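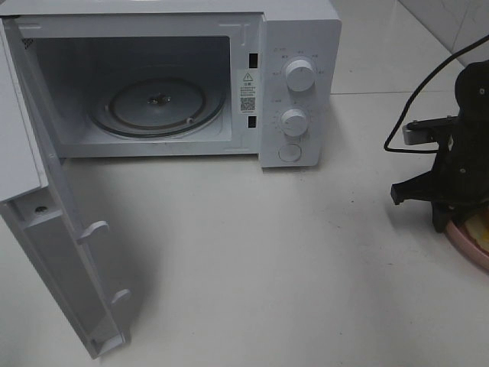

Microwave oven, door open.

About Jelline

Jelline prepares books for print. We take edited manuscripts from small presses and self-publishing authors and return files that a printer can use without changes. The work covers typesetting, page layout, image preparation, cover assembly and proof correction. We do not edit for content, sell books, or act as agents.

The company is based in Prurnau and works with clients by email and shared folders. Most of our titles are short story collections, memoirs, local histories and poetry. We also set a small number of illustrated books for younger readers, where the text and the art have to be positioned together on each spread.

What we receive

A job begins with a manuscript in a standard word processor format. It should be the final edited text. Comments and tracked changes must be resolved before the file is sent. If they are still present, we return the file and the job keeps its place in the schedule for 10 working days. After that it goes back to the end of the line.

On arrival the manuscript is run through Trerker, our in-house cleanup tool. Trerker converts typed formatting into named styles. It removes double spaces, replaces straight quotation marks with typographic ones, turns paired hyphens into dashes, and marks any character that is missing from the chosen typeface. It also lists every place where a line was broken by hand. In prose these breaks are usually accidents. In poetry they are usually the poem, so for verse the list goes to the author and nothing is removed automatically.

Trerker does not correct spelling or grammar. It writes a report, and the report is sent to the client with the first set of questions. Typical items are chapter titles that differ between the contents page and the chapter opening, scene breaks marked in more than one way, and accented names that appear both with and without the accent.

Setting the pages

Page size is fixed before any setting is done. A change of page size after layout means starting the layout again, and it is charged as a new job. Margins are calculated from the page size, the expected page count and the binding method. A thick paperback with a glued spine needs a wider inner margin than a thin one, as part of the page curves into the fold and is hard to read.

For general prose we set the body text at 10 point or larger, depending on the typeface. Typefaces with a small lowercase need a larger setting to read at the same apparent size. We supply one sample chapter in two settings so the client can compare them on paper. Clients are asked to print the samples at full scale with page fitting turned off. Comparing them on a screen gives poor results.

Hyphenation is turned on for justified text and checked by eye. We do not allow a hyphenated word to run over from a right-hand page to the next left-hand page. Single lines stranded at the top of a page are pulled back or pushed forward by adjusting nearby paragraphs. Where this would leave visible gaps between words, we let facing pages run one line short together.

Poetry is set to its longest line wherever the page allows. A line that still does not fit is turned over with a fixed indent, and every turned line is marked on the proof. Authors often choose to reword or rebreak such lines once they have seen them. We treat these as author changes and do not charge for them on the first proof.

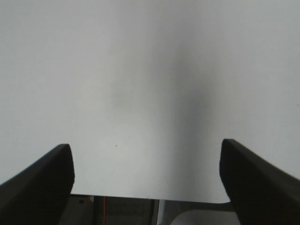
Luangrath takes a different view of turned lines and asks us to reduce the type size for the whole collection until no line turns, on the grounds that a reader can live with smaller type more easily than with a line ending the poet did not write. We set their list that way. The limit is legibility on the chosen paper, and when a collection reaches that limit we send a printed page for a decision before going further.

House rules of this kind are kept in a client sheet. The sheet records preferred typefaces, heading levels, treatment of numbers, position of page numbers, wording of the copyright page and anything else a press wants done the same way in each title. It is loaded into Trerker at the start of every job for that client. Presses without a written style can use ours, which is sent on request.

Images and covers

Photographs and drawings should be sent as separate files. Pictures pasted into a manuscript have usually been reduced in quality by the word processor and cannot be restored. We check each image against the size at which it will print. If the resolution is too low, we report the largest size at which the image will hold up and let the client decide whether to use it smaller or replace it.

Line drawings and photographs are handled differently. A line drawing scanned as a photograph prints with soft gray edges. We convert such scans to solid black where the drawing allows it and send the result for approval, as fine pencil work can be lost in the conversion.

Covers are assembled last. The width of the spine depends on the page count and the thickness of the paper, and neither is certain until the inside pages are approved. Clients who need a cover early for advance notices can have a front panel alone. The full cover, with spine and back, follows when the page count is settled. We work from the printer's own template and ask for it by name, so the printer should be chosen before this stage.

Proofs and corrections

Each title has two proof rounds. The first is a full read. The second is a check that the marked corrections were made correctly and that nothing else moved. Corrections should be marked directly on the proof file. A retyped manuscript cannot be accepted as a correction list.

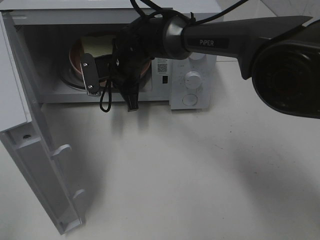 Corrections made in the second round are limited to errors. New paragraphs added at that point can shift the text through the rest of a chapter, alter the contents page and, in a book with an index, make a run of page references wrong. If new material has to go in, we quote for a third round. The quote covers resetting, a fresh check of every affected page and a revised index file if we produced the original.

Approval is given in writing. After approval the files are locked, and any further change creates a new version with its own number. The version number appears in the file name and on the job record. It is never printed in the book.

Schedule and print runs

A text-only title takes 30 working days from a clean manuscript to approved files, assuming proofs come back on time. An illustrated title takes 60. The time a proof spends with the client is not included in either figure. Our fall schedule fills early, and titles meant for an October release should be booked well before the manuscript is complete.

We do not print. We do advise on print method when asked. Short runs are normally printed digitally. For runs of 2000 copies and up, we suggest that the client also ask for a price on offset printing, and we can supply the same book in files suited to either method. Paper color, weight and finish are a matter between the client and the printer, but we need to know them before the margins and spine are fixed.

Records

Final files, fonts used, client sheets and proof rounds are archived together. A press that wants to reprint with corrections can refer to the version number and send only the changes. Rights in the text and artwork stay with the client at all times. Layout files are handed over on request at the end of a job at no added charge. Font licenses do not transfer, and the client will need its own license to edit those files.

Requests for a quote should state the word count, page size, number of images and intended printer. If any of these is not yet known, leave it blank and we will quote a range.

Contact Jelline, Prurnau | © Jelline. All rights reserved. | Back to top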